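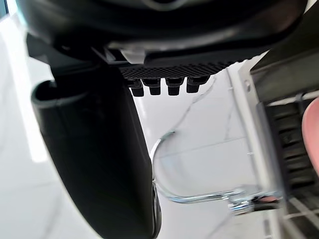
Equipment > Grippers and Wrist Kit > Staff Notes

Manora two-finger gripper with wrist camera - what to budget for before you order

14 comments | 37 shares

I get asked about the Manora more than anything else we stock, and nearly always the email is one line long: how much, and will it fit my arm? So I've put the whole lot on this page and you can pinch whichever bits you need for your spending request.

The gripper on its own is £3547. With the wrist camera, its bracket and the longer cable it's £3871, and I'd push you towards the second one if you can find the money. Adding a camera afterwards means buying the bracket separately and re-routing the cable, and Lorna Baluyot on our bench will tell you (at length!) how much she enjoys doing that on an arm that's already been set up.

What comes in the box: the gripper body, 2 fingers, a pair of pads already fitted, the flange plate, bolts, a hex key that you will lose, and a printed sheet with the wiring on it. The camera version adds the camera, the bracket and the cable. What doesn't come in the box is a power supply. I know. I've asked the makers, and they say most people already have one on the arm. Check yours before you order, and if you're not sure, send me the model number and I'll look it up for you.

Now, pads. Please read this bit even if you skip the rest. The textured pads are what do the gripping, and they wear. A spare set is £135 and I'd put one on the very first order, so that you're not filling in another form in July when half your finance office is on holiday. Lovely Lagman buys for a college workshop and orders hers every time the old ones start to look shiny. That seems sensible to me - I've never found a better rule.

Think about what you're going to pick up, too. Everyone tests with blocks. Blocks are lovely, any gripper looks good with a block! The awkward things are thin and shiny, so wire hooks, clips, bent bits of chrome, anything that turns in the fingers when you touch it off centre. If that's your sort of work, allow yourself more time for setting up and go slower on the approach. Polished metal can be a pain for the camera as well, because you get a bright highlight on the bend and not much else, so leave a little in the budget for a decent lamp with a cover on it. We don't sell lamps. Any lighting shop will do.

A word on the camera view. It sits close in at the wrist, so a good part of what you see is going to be the gripper itself, with the finger coming down across the middle of things. People ring me and ask if they've bolted it on wrong. You haven't, it's meant to look past the finger at whatever is being picked up. If you want to see the whole bench then you need a second camera on a stand, and that's a separate line on your budget. Fast moves will blur as well, so if you're saving pictures to look at later, slow the arm down near the object.

If you're choosing between this and the Stiltero, I'm happy to talk it through. The Stiltero is lighter and opens wider, and I like it for boxes and soft packs. For small fiddly stuff I'd still have the Manora. Rozália Gulyás borrowed both from us before she put her bid in, and took the Manora for one bench and the Stiltero for another, which is no help to you at all, sorry.

Delivery is quoted when you order, as it depends on stock. Returns are fine if the pads haven't been used. Once they've been used we can take the body back but not the pads, so do try it with the old set from our loan kit first. To book the loan kit, email Princess Dimaculangan on the Undeo sales desk and say which arm you've got. She'll need to know the flange size and who's signing for it.

Quotes stay good for one month - if your approval is going to take longer than that, say so when you ask and I'll put a later date on it.

Related items
Manora spare pad set
Manora wrist camera bracket and cable
Stiltero wide gripper
Aquino bench stand for second camera
Loan kit booking and terms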